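Home > Forums > Parents and Helpers > Elementary Science
Topic: Year-end plant unit, is the Horkex kit worth it for fourth grade?

beansprout_mom
Hello everyone! I've been reading this board since my oldest was in kindergarten and I finally have something to ask. I help out in my daughter's fourth grade class two mornings a month (I'd do more but work won't stretch that far), and her teacher has asked me to look into supplies for the plant unit. They're doing how water travels through a stem, what roots are for, parts of a flower, all of that. The school has a subscription to Culteck for the lesson plans and the little videos, and the kids seem to like those well enough, but there's nothing hands-on in it, and the teacher would love for them to handle real stems and real dirt.

So we have been looking at the Horkex plant kit. It's $294 for a class set, and the PTA has said they'd cover it if we can make the case. Has anybody used it? Did the seeds come up? I'd hate to spend that kind of money on something that ends up in the closet with the broken magnets.

Psarras_room_helper
Welcome, and good for you for jumping in! We used the Horkex kit last spring at Psarras Elementary, and I'd say it's a nice kit if your teacher is short on prep time. Everything comes sorted into bags by lesson, and the cards have big clear drawings the kids can follow on their own. The bean seeds came up for nearly every group. The radishes were another story. I think ours were old, because we got maybe a handful in the whole room, and there were some long faces at the windowsill.

The stem lesson was the favorite by a mile. You put celery in colored water and leave it overnight, and the next morning they cut across the stalk and find the little colored dots. My son talked about it all through dinner, and this is a boy who usually tells me that school was "fine."

oldchalk
I taught fourth grade for a good long while and I'm going to be the grump in the thread, so forgive me. Please don't spend $294 on celery. I looked at the contents list for that kit and there is very little in it that you can't find at the grocery store or the dollar store, and the part you can't find is the cards, which your teacher already has in another form through Culteck. A bag of dried beans from the baking aisle will sprout just fine. Clear cups, paper towels, food coloring, one bunch of celery, a few white carnations if you're feeling fancy. I did that whole unit for under 45 dollars every year, and that included a bag of potting soil big enough to last into the next unit.

I will say that the hand lenses in the kit are decent. But a lot of schools have a drawer full of those somewhere. Ask before you buy!

beansprout_mom
Oh, this is so useful, thank you both. I hadn't even thought to ask about hand lenses. I'll check with the teacher. oldchalk, did you have the kids work in pairs or in bigger groups? We've got a lively bunch and I can picture the soil going everywhere.

oldchalk
Pairs for the beans, always, because each child wants a plant to carry home and with pairs you only have one argument to settle. Bigger groups for the celery. And newspaper on every single desk, even the ones that aren't being used, because somebody will wander. I used to have them draw the stem first, before anything went into the colored water, with their guess about where the color would travel. Then they'd draw it again the next day beside the first one. You get wonderful drawings that way, and the quiet kids often have the best guesses — I still have a few of those tucked in a folder at home.

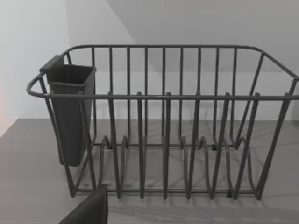 One more thing about the celery, since I didn't say it the first time. Cut the bottom off fresh right before it goes in the water, and keep the leaves on. The leaves are the part that does the pulling, and if you trim them away to make it neat you'll come in the next morning to a very disappointing stalk. Blue and red show up best. Yellow is a waste of everybody's time.

Psarras_room_helper
I don't think it's quite fair to compare it to the grocery store list, though. You're right about the beans, I'll give you that. But you had years of doing it, and you knew about the leaves and the newspaper and which colors to use. Our teacher was brand new and had 11 other things going on that month, and having it all laid out was a real kindness to her. She told me it was the first science unit where she went home without a headache. That's worth something to me, even if the radishes were a flop.

oldchalk
That's fair, and I do take the point about new teachers. I'd still rather see a helper like beansprout_mom sit down with the teacher for one afternoon and make up the bags themselves. I get stubborn about school money. Our library once had to choose between chairs and books and I never got over it.

mudpies4ever
Chiming in from the homeschool side of things, if you don't mind! I've used Cesto for plants and I like it better than Horkex. It's sold by the lesson, so you could pick up only the flower dissection one, with the printed mats where the kids lay out the petals and the stamens and label them. That's the lesson that is truly hard to put together on your own, at least it was for me (I bought lilies and we had orange pollen on the couch until June). Then do the beans and celery the cheap way like oldchalk says. Our co-op did it like this and the children ranged from six to twelve and they all got something out of it.

Psarras_room_helper
Now that sounds like a good middle road. I didn't know Cesto sold them one at a time. Do the mats hold up? Could you use them again next year?

mudpies4ever
If you laminate them, yes. If you don't, no! Ask me how I know.

beansprout_mom
Coming back to say I talked to the teacher this morning, and she loved the idea of mixing the two. The school does have hand lenses — they were in the art room, of all places. She's going to order the flower lesson from Cesto, I'm in charge of beans and cups, and another parent is bringing the celery. We'll be asking the PTA for a lot less than we thought, and she'd like to put what's left toward soil and a few bigger pots so the beans can move outside.

She did want to know how many days ahead to start the beans so there's a root to look at on the first day. The bag says one thing and Culteck says another.

oldchalk
Start a few of them five days ahead, on damp paper towels somewhere warm, and let the kids start their own on day one. That way they've got something to look at and something to wait for. Soak them overnight first. And start more than you need, there are always some duds.

Thread last updated 05/09/2026
Views: 3230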